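Guides > Self-Publishing > Cookbook Layout > Section 4: Importing and Checking Recipes

Wed 8 June
By the Panside Guides desk

4. Importing your recipes into Stollwood

The box says Stollwood will turn a folder of recipes into a finished cookbook in one sitting. Set aside a weekend. The import tool is decent and it will save you a lot of retyping, but it guesses more than it admits, and a wrong guess in a recipe ends up in somebody's dinner.

You should have finished Section 3 (page size and margins) by now. If you change the page size after importing, the recipe cards will reflow and you will have to redo step 7.

Before you start

Save your manuscript as a plain document, one recipe after another, with each title on its own line. The Zullard format is also accepted, at least on paper. We tried it with a manuscript of 362 recipes and the headnotes came in attached to the wrong dishes. Use the plain document.

Steps

1. Open your project and choose Import, then Recipes from File.

2. Select the file. Leave "Smart Clean-Up" unchecked. It is on by default, and it likes to tidy things such as "1 1/2 cups" into "11/2 cups."

3. Under Recipe Breaks, pick "Title Line." The "Automatic" setting splits a recipe wherever it sees a short line, including "For the glaze."

4. Click Preview. Look at the total at the bottom of the window and compare it with your own list. If the numbers don't match, cancel and fix the file. Don't import and plan to sort it out later.

5. Click Import. The progress bar may stop near the end. Leave it alone.

CAUTION: There is no undo for an import. Save a copy of the project under a different name first. The program's own backup runs on a schedule, and we would not bet a manuscript on it. 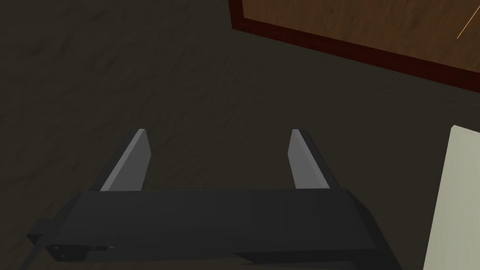
6. Open the first recipe and check that ingredients are in the left column and method is in the right. Then open one from the middle and one from the end. If all three are fine, the rest probably are, though you still have to read them.

7. Go to Layout, then Fit to Page. Any recipe marked in orange runs onto a second page. You can shrink the type, trim the headnote, or let it run. The "Auto Fit" button will offer to do this for you, and what it does is cut the space between steps until they read as one paragraph.

8. Save.

Checking measurements

The program can add metric amounts beside cups and spoons. Treat these as a first draft. It uses one weight per cup for every flour on its list, so rye and cake flour come out the same. Type the correct weight into the Override box for anything baked.

Oven temperatures convert properly in the February release and later. In older versions, check each one by hand.

Note: Overrides are stored with the recipe. If you delete a recipe and import it again, they are gone.

Building the index

9. Choose Index, then Build. Select "Ingredient and Title."

10. Read the result from top to bottom. Our test book came back with 552 entries, and 30 of them were under "Large," as in large eggs, large onion, large pinch. Add words like these to the Ignore list and build again.

11. Check cross-references by clicking them -- the page numbers shown are from the last save, so save before you trust any of them.

Exporting a proof

12. Choose Export, then Print Proof. Set image quality to 300. "Best" sounds higher but is only a label, and the manual doesn't say what number is behind it.

13. If your printer asks for the Major template, choose it here and not in Page Setup, where it resets your margins without a warning.

14. Print a few pages on paper before sending the file. Fractions that look clear on a screen can be very small in print.

Cover files are handled separately in Section 5.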